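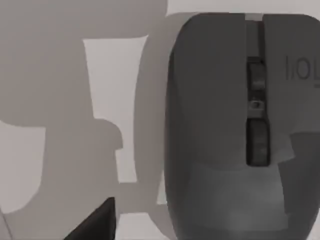 "It just kept closing": Jennylyn Ignacio on the Fornska grip fault

Caught Jennylyn Ignacio between runs, mug in hand, 9 tabs open. She looks after the simulated arms at Todiso and it's been a long July.

The fault first. Mouse pick, wrist camera, 200 trials overnight. In 37 of them the fingers never got the stop command. "Force limit was set, the log says it was set. Fingers carried on closing anyway." In simulation that costs you a night. On the real cell -- well.

Erdal Sezer found the cause, more or less. A stale message from the planner, three cycles old, overwriting the limit. "He'd been saying it was timing for a week. I thought it was the friction values. I was wrong, fine." 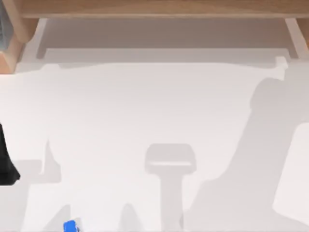
The fix went in that afternoon, but she wont sign it off yet. Same trials again, then again with the second arm moving. And she wants the limit held in the gripper controller itself, where the planner can't touch it. Saoirse Mulcahy, who runs the real cell, has refused to load anything untill that's done.

"Good," says Ignacio. "I'd have refused too."

Any date for it? A shrug. Next run was already queued.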